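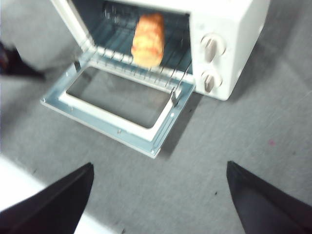 Toaster oven questions I keep getting

Do I really need one if I've got a full-size oven?
Need, no. But I hardly turn my big oven on any more! For a bun or a couple of leftover pastries the little one does the job, and my kitchen doesn't turn into a sauna (hello, June in a top-floor apartment).

What does yours look like?
Small, white, two round knobs one above the other, glass door that folds down at the front. No screen, no beeping, and I love that.

What temperature for reheating bread?
I go 175 for a crusty roll and 135 for anything sweet or glazed, both Celsius. Give it 10 minutes, then have a peek.

Straight on the rack or on a tray?
Straight on the rack for bread, always. The air gets underneath and the bottom doesn't go soggy. If there's cheese or icing involved, use a tray, or you'll be scrubbing wire bars all evening like I was.

How do I clean the glass?
Unplug it, let it cool right down, open the door all the way, then baking soda paste and a damp cloth. Don't lean on the door while you're at it. My friend Meifang Jiang bent a hinge that way and the door on her old Zivimari never shut properly again.

Where's the best place to keep it?
When it's on, somewhere flat and heatproof with lots of space on every side, well away from curtains and carpet. Mine gets the end of the counter, next to the kettle, and the colour of the wall behind it hasn't changed yet.

Can I bake from frozen?
Yep! Add a few minutes and drop the heat a bit so the middle catches up.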